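Unit 2 handout: sorting and folding dark garments

Read this before the April practical. Bring your own apron. Kaisu Lahtinen has the marking sheets.

**Setting up**

- Cover the table with a clean sheet. A light-coloured print is fine, and dark lint shows up well on it.
- Put the basket at a back corner, clear of the folding area.
- Work on one garment at a time. Everything else stays in the basket.

**Opening out a crumpled top**

1. Lift it by the bunched part and let the rest hang.
2. Lay it down and find both sleeves. On black fabric the seams are hard to see, so feel for them with your fingers.
3. Find the neckline and the hem. Turn the neckline away from you.
4. Smooth from the centre outward. Don't pull on the cuffs.

**Folding**

Bring each side in to the middle, sleeve laid straight down. Fold the hem up to the neckline. Knits get one more fold; woven shirts don't.

**Colours**

Black and navy go in one pile. Salmon, coral and red can share a basket while dry, but reds are washed separately the first 2 times. Check the care label if you aren't sure.

**Assessment**

The practical is worth 46 marks. Marks come off for twisted sleeves and for garments left half folded. Questions go to Niilo Halonen, room 587. 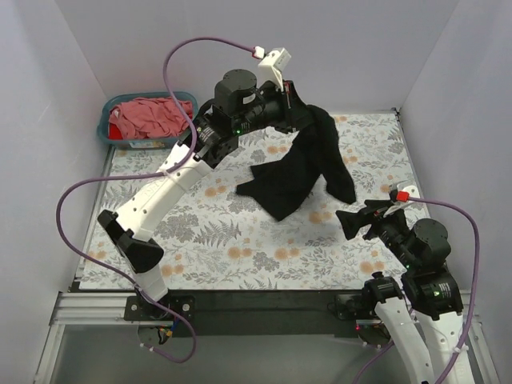
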